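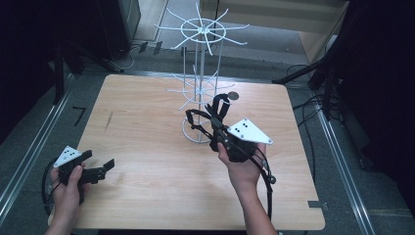 Re: Stisura board, memory at stock voltage

On 4th July, Shota Matsuda wrote:
> Mine won't post with all four sticks in. Two are fine. Is it the BIOS
> or the board?

Probably the BIOS. I had the same thing on revision 19 and it went away with 30. Flash it with two sticks in, clear CMOS, then add the others.

If you still get nothing, drop the memory speed one step — mine was fussy there too. The 500 W supply is fine for this.

Rochelle Benavides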